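Trernora Notices: a data card

Version 1.2
Last revised Jan 17, 2021
Language: English
License: CC BY 4.0 for the annotations; see "Rights" for the notice text

Summary

Trernora Notices is a set of 2,499 short news items and paid notices reporting deaths, funerals, memorial services and tributes. All of them were printed in two weekly papers, the Stalter Courier and the Coughlan Weekly Record. Each item has been transcribed, split into sentences and labeled for the kind of information each sentence carries: the death itself, the service, the route of a procession, military or civic honors, family statements, donation requests and so on.

The set was put together for people who work on event extraction from local news. Most public collections in this area lean on national stories, where a funeral is covered over several days by several reporters. A weekly paper gives it one paragraph, often written by the family and trimmed at the desk, and the details come in a different order. Models trained on the national material tend to miss the place of burial and to confuse the date of death with the date of the service.

What is in the release

notices.jsonl – one item per line, with text, paper, page number and item type
sentences.jsonl – the same text split into sentences, with labels
links.csv – pairs of items that refer to the same person
splits/ – train, dev and test lists
guidelines.txt – the labeling guide, as used by the annotators
CHANGES.txt – history of the release

The test split holds 346 items. It was drawn by paper and by season so that winter issues, which carry more notices, do not crowd out the rest. Items that refer to the same person are always kept in the same split.

Item types

report – written by the paper's own staff, usually after the service
notice – placed and paid for by the family or the funeral home
tribute – a longer piece by a friend, colleague or club
correction – a later item that fixes an earlier one

Corrections are worth a look if you plan to use the dates. In the Courier they appear on page 2 under the masthead. In the Record they could land anywhere, including the sports pages, and we may have missed a few. Where a correction was found, the original text has been left as printed and the corrected value is stored in the field fixed_value.

Labels

There are nine sentence labels:

DEATH – states that the person died, with or without a date or cause
LIFE – biography, work, hobbies, membership
SERVICE – time and place of a funeral, visitation or memorial
ROUTE – procession, road closings, where people may stand
HONORS – flag, color guard, bell, salute, flyover, moment of silence
FAMILY – survivors and those who died before
QUOTE – a direct statement from family, clergy or officials
GIVING – flowers, donations, funds
OTHER – anything else

A sentence may carry more than one label. The order in the file is alphabetical and has no meaning. HONORS and ROUTE were merged in version 1.0 and split in 1.1 after it became clear that road closings were swamping the rest.

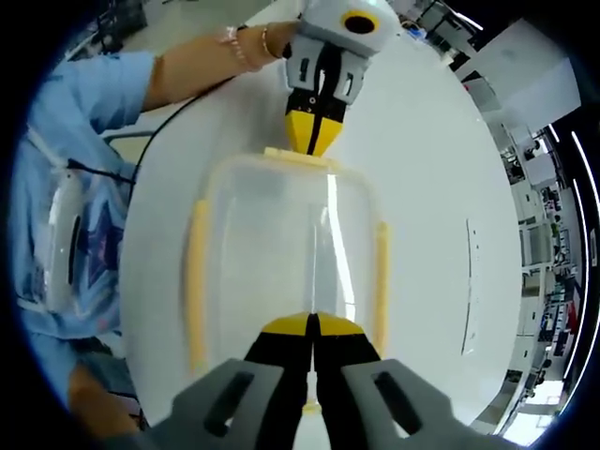
Does the HONORS label cover only military funerals?
It covers any formal honor at a service. A fire company sounding its bell, a school band lining the walk and a rifle salute at the graveside all get the same label, and the field honor_kind tells them apart.

How the text was collected

The papers were scanned from bound volumes held at the Rernach Public Library. The Courier volumes run without gaps for the years we used. The Record volumes lack most of one April, and the issues for that month came from microfilm, which is why the character error rate there is higher. Items from film carry the flag source=film.

Text recognition was run on whole pages, after which a person marked the start and end of each item by hand. Every item was then read against the scan and corrected. We kept the original spelling, including errors in names, and kept line-end hyphens only where the word is normally hyphenated. Headlines are stored apart from the body. Photo captions were dropped, except when the caption was the whole item.

Items shorter than one full sentence were left out. So were national and wire stories, even when they concerned a person with local ties. The longest item in the set is a tribute that ran across two pages; a few readers may want to cap length at 600 words, and the loader has an option for that.

Annotation

Two annotators labeled each item on their own and a third settled the differences. All three had read the guidelines and worked through a practice batch that is not part of the release. Agreement was good on SERVICE, FAMILY and GIVING. It was weaker on LIFE against QUOTE, mainly in tributes, where the writer slides from telling a story to repeating what somebody said without using quotation marks. The rule we settled on is that QUOTE needs either quotation marks or a clear speaker plus a verb of saying.

Sentences such as "A private burial was held" are labeled SERVICE even though they give no time or place. Earlier drafts of the guide had them as OTHER, and you may still see that in work based on version 1.0.

Links between items

links.csv joins a notice to the report or tribute that followed it. Matching was done by hand, with the name, age and funeral home as evidence. No link was made on the name alone. Some families placed the same notice in both papers with small changes, and those pairs are linked with type=variant. If you are training a duplicate detector, use the variant links as positives and leave the others out.

Intended use

The set is meant for training and testing systems that pull dates, places and events out of short local news. It has also been used to study how the wording of notices changed over the years, and we see no problem with that.

It should not be used to build profiles of living people. Survivors are named in the original notices, often with their town. In this release, the names of survivors have been replaced by a tag that keeps the relation (SPOUSE, CHILD, SIBLING and so on) and drops the rest. The names of the dead have been replaced by made-up names of the same length and rough style. Street addresses are gone. Names of churches, halls and cemeteries remain, as the place labels would be useless without them.

Known problems

Two papers from one area are a narrow base. Churches, clubs and employers repeat, and a model can learn to spot a SERVICE sentence from the name of a single chapel. We suggest masking place names in at least one run.

People whose families did not pay for a notice are underrepresented. For some years the Record charged by the line, and its notices from that period are short and full of abbreviations. The loader can expand the common ones, but expansion is off by default.

Veterans' funerals get longer reports than others in both papers, so HONORS sentences come mostly from staff writing. Results on that label say little about how a system will do on paid notices.

Ages are sometimes given as "in his 90th year," which means 89. The field age_stated holds the number as printed. The field age_years holds our reading of it.

Loading the data

The files are plain UTF-8 and need no special software. A small loader is included for Python 3.6 and up:

from trernora import load
train = load("train", max_words=600, expand=False)

Each record comes back as a dictionary. Missing values are None, never an empty string. If the page number is None, the item came from a loose clipping tucked into the bound volume, and only its issue is known.

Rights

The two papers gave permission for the text to be shared for research and teaching. Reprinting whole items in a newspaper, book or family history needs a separate request to the paper concerned. The annotations and the loader may be reused freely with credit to Trernora.

Removal requests

Relatives may ask for an item to be taken out. Send the name of the paper and the issue date, and, if you know it, the page. Removed items are listed by ID in CHANGES.txt with no further detail, and their links are deleted as well. Please refresh your copy when a new version comes out.

Changes

1.2 – variant links added; film flag added; survivor tags checked again
1.1 – HONORS and ROUTE split; private burials moved to SERVICE
1.0 – first release, Courier and Record together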